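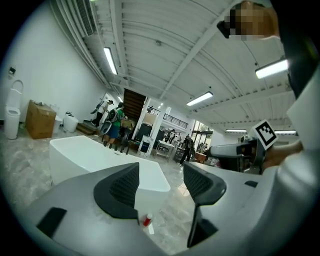
Hazel Whitlock
Technical editor, bathrooms and plumbing

How to check and clear a slow drain on a freestanding tub

A freestanding tub drains through a short vertical tailpiece into a trap below the finished floor. Access is limited, so work from the basin side first and lift the tub only when everything else has failed.

Tools and materials
Flashlight, flat screwdriver, plastic drain strip, rubber gloves, bucket, old towel, plumber's grease, measuring jug. A cup plunger with a flat rim is needed for step 4. Do not use a flange plunger, which will not seal on a flat tub bottom.

Step 1. Time the drain
Set the stopper and fill the tub to a depth you can repeat, marked with a strip of tape. Open the stopper and time the flow until the bottom is clear. Write the time down. You will run the same test at the end.

Step 2. Remove the stopper
Push-to-open stoppers unscrew counterclockwise by hand. If the cap turns without rising, hold the lower body still with the screwdriver in the slot and turn the cap again. Lift-and-turn stoppers have a set screw under the knob. Ulley stoppers made before the current series use a left-hand thread and come off clockwise.

Step 3. Clear the tailpiece
Feed the plastic strip straight down until it meets the trap bend. Pull it up slowly, wipe it on the towel and repeat until it comes up clean. Do not force it around the bend.
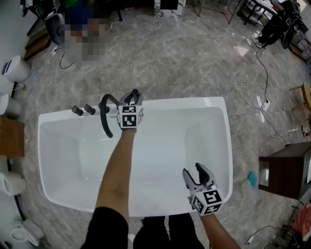
Photo: Sunita Holloway

Step 4. Plunge
Run enough water to cover the plunger cup. Block the overflow opening, if the tub has one, with a wet cloth. Give short, even strokes and keep the rim flat on the basin. Stop if you hear water under the tub. That points to a loose tailpiece joint, and the tub must be lifted before you go further.

Step 5. Flush and measure
Pour 1,000 ml of warm tap water into the drain in one go. It should pass without backing up. Repeat with the same amount. Never pour boiling water into an acrylic tub or a plastic trap.

Step 6. Refit the stopper
Clean the threads and apply a thin film of grease to the O-ring. Replace the ring if it is flat or cracked. The Storum kit contains 2 rings; use the thinner one for brass bodies. Tighten by hand only.

Repeat the timing test from step 1. If the time has not improved, the blockage is past the trap and a drain cable is the next tool to try.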